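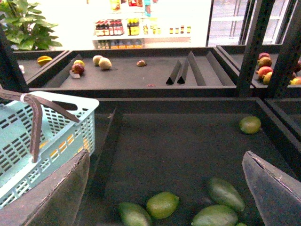 Morning all. A few of you asked what looking after the picking robot at Clatska involves when it's not picking, so I've had a cup of tea and I'm going to attempt a thread. Fair warning, I do go on a bit.

We're in June 2021 as I type and the robot has been with us since January, so I've had time to get into a routine with it (and time to get a few things wrong, which I'll come to).

Fingers first. They get most of the wear, all that reaching down into the bins and rubbing along the sloped sides. I wipe both pairs with a damp cloth, then run my thumb along the edges feeling for burrs. Scuffs I leave alone. A burr I take off with very fine paper, gently, and then wipe again so no grit ends up on somebody's mango.

After some 70 hours of running I have the finger screws out, clean the threads and put them back with a dab of the mild threadlock. I used the strong stuff once. It took Jailson Teixeira and me a whole lunch break and a hairdryer to get that finger off again!

Then the wrist cameras. Lens cloth, no spray, and a look at the little wires to see they've still got slack when the wrist is turned as far as it'll go. Too tight and the picture starts dropping out halfway through a reach, which is maddening to track down if you've not met it before.
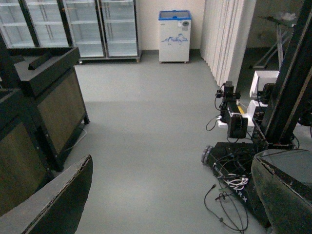
Prakash Thomas wants to know if we re-zero the column every morning or only after it's been switched off at the wall.

Every morning, Prakash! It takes two minutes and it has saved me from so much head scratching. I send the carriage down to its bottom stop, let it settle, then bring it up to 245 mm and check it against a steel rule clamped to the column. If it's out I do it all again before I start blaming the software, although I do quite enjoy blaming the software.

Next is the head camera, which has to agree with the arms about where the fruit is. We park the base, choose one piece of fruit, and ask each hand in turn to stop just above it. If both hands stop to the same side I suspect the head mount. If only one is off, it's usually that wrist.

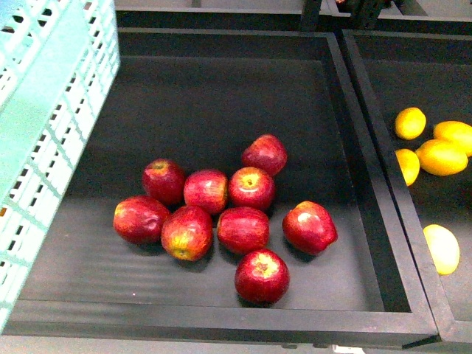

Apples in their bin, lemons next door.

I like apples for this because they sit nicely and you can choose one with the stalk end up to aim at. Lemons roll if you so much as breathe near them. Jailson swears by lemons all the same and we've agreed to differ. 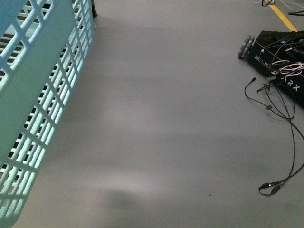 WHEELS AND CABLES

Right, down on the floor now, where my knees complain. The wheels have little rollers set all the way round, and every roller has to spin freely or the base creeps sideways when you've told it to go straight. I turn each one with a fingertip. Hair and thread are the usual culprits and a pair of tweezers sorts most of it.

Cables I follow by hand from the base to the far end, feeling for nicks and flat spots. The plugs get a push home while I'm there. I do all of this with the base powered down, then power up and drive it forward, back and sideways at 30 per cent speed with one hand near the stop button.

I've been meaning to put the loose runs into a proper sleeve. Patis do one that zips along its length, so you can add a cable later without unthreading everything, and I've got a metre of it on order to try. If anyone has used it near wheels I'd love to know how the zip holds up.

Prakash, I've still got your good tweezers, by the way. They're in my top drawer and I'll bring them over to Chowdary when I'm next up.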